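Reviving flattened velvet upholstery

Print this page | E-mail this page

Velvet pile flattens under weight and body heat. Vacuum first, using the soft brush head on low suction. Take out loose cushions and do them separately.

Hold a garment steamer 50 mm from the fabric and move it steadily. Do not let the head touch the pile. 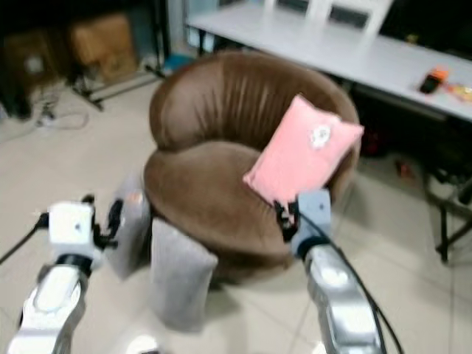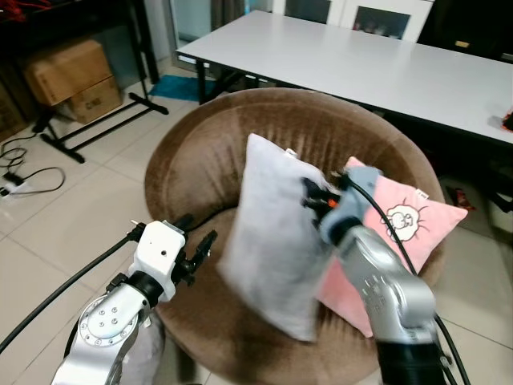

Brush while the fabric is still damp, against the nap first and then with it. Leave for 60 minutes before sitting on it. Creases in the fold between back and seat need a second pass - use a dry toothbrush there.

Test acetate or viscose velvet on a hidden area, as both can mark with water.

Comments (2)

Styliani Chatzigeorgiou: Does this work on cotton velvet? Mine has a shiny patch on the arm.

Filippos Gavalas: It did on ours, after three goes. Go easy on the steam near piping - the cord holds water.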